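4.2 Spills and where they stop

Households in the Kalstead survey were asked which part of a floor they cleaned last. Of 2,590 replies, most named the strip in front of the basin, a place everyone stands and few care to look. Dimitriou calls this the toe zone – a grand name for somewhere crumbs retire.

Granules are the hard case. On a marble-patterned floor, beige bits pass for decoration, and tidiers in our study were quite willing to let them.

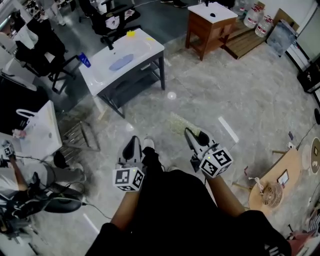
Figure 2. Beige granules on the floor in front of a vanity unit.

The sponge, by contrast, rarely leaves the basin, a loyalty also noted at Clidis.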